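4. Care of the table top and placing of books

This section is for the Divwood reading table, dark brown finish. Please read it before you put the table in daily use. For the assembly of the legs see section 3.

4.1 Before the first use

1. Remove all the protective film from the top. Pull slowly, from one corner to the opposite corner.
2. Wipe the top with a soft cloth, a little damp. Dry it at once with a second cloth.
3. Leave the table without any load for 6 hours.
4. Check that the table does not rock. If it rocks, turn the adjustable foot at the short side until it stands firm.

Note: The glossy finish has a light smell in the first days. Open a window if it disturbs you.

4.2 Placing books on the table

1. Wipe the place where the books will lie. Small grains of dust under a cover are the most usual reason for fine scratches.
2. Hold the book with both hands and set it down flat, with the front cover up.
3. Do not push the book over the top. Lift it and set it down again in the new place.
4. Keep the books side by side when you are choosing between them. A pile is permitted, but it should not be higher than 200 mm.
5. Leave a free margin of 70 mm at every edge of the table. A corner that stands out over the edge is easily caught by a sleeve, and the book goes to the floor.

Caution: Books with metal corners or a clasp must lie on a felt mat. The Flundus mat is delivered with the table in some countries. Any other felt mat without rubber backing is also good.
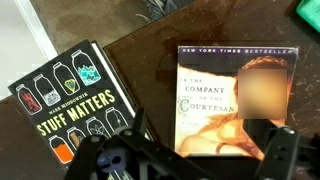
Paperbacks with a coated cover can stick a little to a glossy surface in warm weather. Lift such a book from one side first, and do not pull it straight up. If a mark of the cover stays on the table, follow 4.3 and do not use a fingernail or a knife.

4.3 Cleaning

1. Take away everything from the top.
2. Brush off the loose dust with a dry, soft brush.
3. Wipe in the long direction of the table with a damp cloth. For greasy marks you may add one drop of dish soap.
4. Dry with a clean cloth.

Caution: Do not use alcohol, scouring powder or the rough side of a sponge. These make the gloss dull and it can not be brought back by polishing.

4.4 Fine scratches and pale specks

With use, the dark surface will get thin pale lines and small specks. They are seen more on a dark top than on a light one, especially near a window. This is normal wear and is not covered by the guarantee.

1. Clean the top as in 4.3.
2. Put a small amount of Pledora wax, shade 161, on a cloth. Never put it directly on the table.
3. Rub along the scratch, not across it.
4. Wait until the wax is dull, then polish with a dry cloth.
5. Do not lay books on the waxed place until the next day. The wax can go into the paper.

Note: A scratch that you can feel with the finger is too deep for wax. Please ask your dealer for the Tomić repair set.

Text of this section: Mark Anthony Lumanlan. Revised Dec 5, 2019.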